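The Birkmont Ferry

The last boat to Birkmont left at ten past six in November, and I missed it by the length of the parking lot. I saw the deckhand pull the chain across. He saw me too. He lifted one hand, the way you would to a neighbor, and went inside.

I had my father's clock under my arm, wrapped in a bath towel. It was a mantel clock, heavy for its size, and it hadn't run in years. My sister had called that morning to say she wanted it after all. She lived on the far side, up the hill behind the cannery, and we hadn't spoken since the funeral except through the lawyer.

The ticket office was still lit. The woman at the window told me the next boat was at seven in the morning and that my ticket would still be good for it.

"Is there a place to stay?" I asked.

"There's the Vodora," she said. "Up the road. They'll be full of hunters."

"Anything else?"

"You can sit in here until I lock up. After that there's the shelter outside."

I sat down. The room had a bench along one wall and a coffee machine that took only quarters. I put the clock beside me and looked at the dark place on the water where the boat had been.

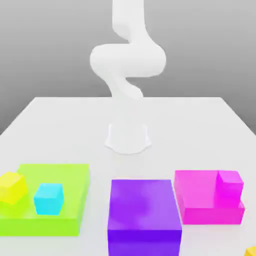 My sister and I had split things up over the phone in the spring. She took the house and I took what was in it, and I thought I had come out badly, so I was hard about the small things. She asked for the clock and I said no. I said it was worth 800 dollars. I had no idea what it was worth. I'd seen one like it in the window at Cistell's, with a tag on it, and the number had stayed with me.

The estate account closed in August with $3,201 in it, and we divided that down to the cent. I remember the check. I remember thinking she would probably call when hers came, and then thinking I could call her. I put mine in the bank and went back to work.

The woman came out from behind the window with her coat on. She looked at the towel.

"What have you got there?"

"A clock."

"Does it work?"

"No."

She nodded as if that settled something. She asked who it was for and I told her, and she said she knew my sister, who came over on the early boat every couple of weeks to see the eye doctor.

"What's wrong with her eyes?" I said.

She took some time buttoning her coat. "You'd better ask her that," she said.

There was a pay phone by the door. I had a phone of my own, but the battery had died in the car, so I bought a cup of coffee I didn't want to get change from a dollar. It turned out the machine didn't take dollars, and she gave me three quarters out of her own pocket. I still knew the number. It had been ours.

It rang a long time.

"I missed the boat," I said.

"I figured," my sister said. "I was down at the landing. I watched everybody get off."

I hadn't known she would come down to meet it. It's a steep road, and there are no lights on it past the cannery.

"I'll be on the seven o'clock," I said.

"All right."

"I've got the clock."

"You need to keep it level," she said. "The pendulum comes off if you tip it."

I looked over at the bench. I had carried it from the car on its side, running. "It's level," I said.

Neither of us said anything for a while. I could hear her kitchen radio, the same station he used to keep on, a man reading the prices for fish.

"Could you hear it strike from upstairs?" she asked. "I was trying to remember. I could always hear it from my room."

"I could hear it."

"I thought so," she said. "I thought you could."

The woman was waiting with her keys. I told my sister I had to go, and she said to bring a coat because it was cold on the deck in the morning. I said I would. Then I went out and slept in the car, with the clock standing up on the passenger seat and the belt across it.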